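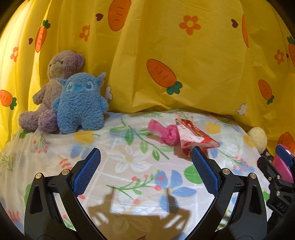

Slide 2: Do carrots help you see in the dark?

Everyone in the room was told this as a child. Ask for hands, then ask who has checked.

Lack of vitamin A does harm night vision. Fixing a shortage is one thing; giving extra to a well-fed child in Ternbridge is another. Don't let the two get muddled.

Slide 3: What the packet says

Read the small print, then ask who paid for the claim. Pause.

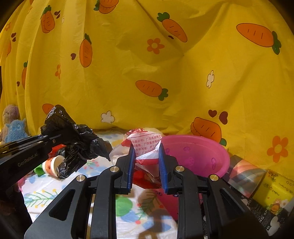
Mudassar Mohmand objects at this point that a harmless myth gets children eating vegetables, so why spoil it? Fair, but does it? I've seen no proof. Move on by minute 17.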